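Okay, quick hello, I'm Shagufta Mughal, and this is the build I've been boring my friends with since May. (Wait for laughs. Move on if none!)

Two hand-held grippers, made at the Brullomton shared workshop. I printed 20 finger pads before I liked one, and the first 5 were awful, just way too stiff. Total spend was some 132 dollars, mostly screws and cable.

Next slides, go slow.

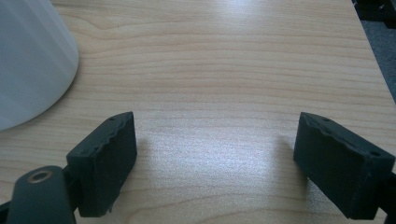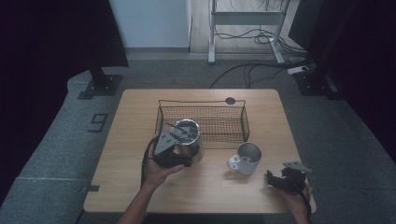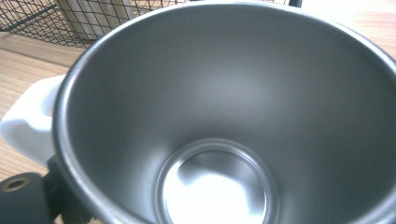

Okay, so next up is the arm, which I'm calling Trorell. Same fingers, new motor, and I still haven't picked the motor (ask the room here, somebody always has a favorite). Then the wiring story if there's time, otherwise straight to questions.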